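Moving the studio, or how I spent a week picking a gray

Monday morning, coffee number two, and I finally have a minute to sit down and write. If you follow me on here you know I've been threatening to redo the back bedroom since October. Well, it's happening! The carpet is gone (good riddance), the closet doors are in the garage, and I have spent way more of my life than I ever wanted to thinking about the color gray.

Let me back up. The back bedroom is where I sew. For the past 6 years it has also been where we keep the Christmas stuff, the exercise bike, and a dresser that belonged to my husband's aunt that neither of us likes and neither of us can get rid of. My cutting table was wedged between the bike and the window, and I got so used to walking sideways that I started doing it in other rooms too.

The budget was $1,000. I wrote it on the whiteboard in the kitchen and underlined it, which felt very grown up. So far I've spent a good chunk of that on floor stuff and paint, and the rest has to cover lights and a new surface for the cutting table. I'm not telling you the running total because my sister reads this blog.

Okay, so, gray. I knew I didn't want white walls. White shows every thread and every smudge, and I'm a person who leans on walls while she thinks. I also didn't want beige, I grew up in beige. So I went down to the paint place and came home with 9 sample cards, all of them gray, and taped them up next to the window. In the morning they looked like nine different colors. By dinner they looked like one color. The next day two of them were purple?? I called my friend Zewditu Gebru, who painted her whole downstairs last year and has opinions, and she told me to stop looking at cards and buy the little pots and paint big squares. She also told me to live with them for a few days. I lived with them for one.

The winner is called Bastach. I don't know what a Bastach is. It's a pale, soft gray that doesn't go blue on me at night, and with the window open it looks almost warm. The runner-up was Moges, which is a lovely color and would be perfect in a room with more sun than mine gets.

Then the table. I've wanted a dark cutting surface for years. Most of what I cut is light cotton, and on my old cream tabletop I could never find the edge of anything. My thinking was pale walls, dark table, and then all the fun color comes from the fabric and the thread and the buttons. A little bit of bright goes such a long way against a quiet background, and I've been noticing it everywhere since I started this.

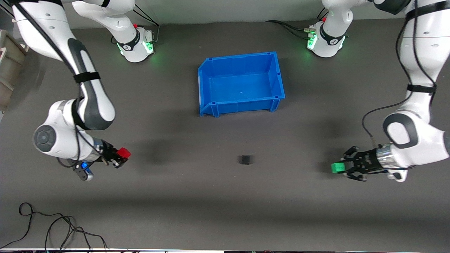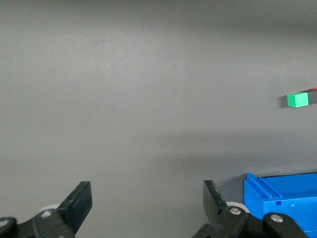
Dark gray tabletop with the bright colors on it, then plain gray and one little green cube.

That green! I would make a whole quilt around that green. I went through my scrap bins after dinner looking for something close, and the nearest I've got is half a fat quarter left over from my nephew's frog pajamas. It's a bit more yellow, but it'll do for a binding test.

Anyway, the table. I looked at buying one new and nearly fell over. So I'm keeping the old legs and just replacing the top. Peninah Nyanda from my Thursday group did hers a couple of years ago and she gave me a long list of things she'd do differently, which I'm passing along in case you're thinking of it too.

First, go matte. She picked a shiny finish, and every time she turns on her lamp she gets a glare right where she's trying to line up her ruler. Second, sand it more than you think you need to, then wipe it down and sand it again. Third, round the corners a little. She has a bruise on her hip that she says has been there the entire time she's owned the table.

I'm using a paint-and-sealer kit from Kandent in a color that's just called Slate Dark, which I appreciate after Bastach and Moges. It goes on with a foam roller in thin coats. I put on 4 coats over the weekend, and I would call the first two terrible and the last two pretty good. The first coat was streaky and I panicked and went over it while it was still tacky, so there's a patch near one end that feels like orange peel. I've decided that's where the iron goes.

It smells, by the way. The can says low odor. The dog left the room and didn't come back until supper.

Lighting is the part I'm still stuck on. Right now I've got the ceiling light, which puts my own shadow exactly where I'm cutting, and an old clip lamp. I've been looking at a long LED bar from Climura that mounts under a shelf. It has three settings and I like the look of it, but I don't have a shelf there yet, so first I need a shelf, and before the shelf I need to find a stud, and the stud finder is in a box with the Christmas stuff. You see how this goes.

What else. The pegboard is up! It's crooked! My husband says it isn't, and he held a level to it to prove his point, so maybe it's the ceiling that's crooked. I'm going to hang my scissors on it and stop looking. The thread rack is going on the same wall, sorted by color, and I give that system until Easter.

The exercise bike has been moved to the living room "for now." The aunt's dresser is staying, but I'm going to paint it, and I already have most of a pot of Moges sitting there with nothing to do. If anybody has painted over old varnish without stripping it all the way down, please leave me a comment and tell me what primer you used. I've read six different answers and they can't all be right.

Next post will be the shelf, if I find the stud finder, and I owe you the pattern notes for the apron with the big pockets too. I haven't forgotten! I just can't get to my sewing machine at the moment — it's behind the closet doors.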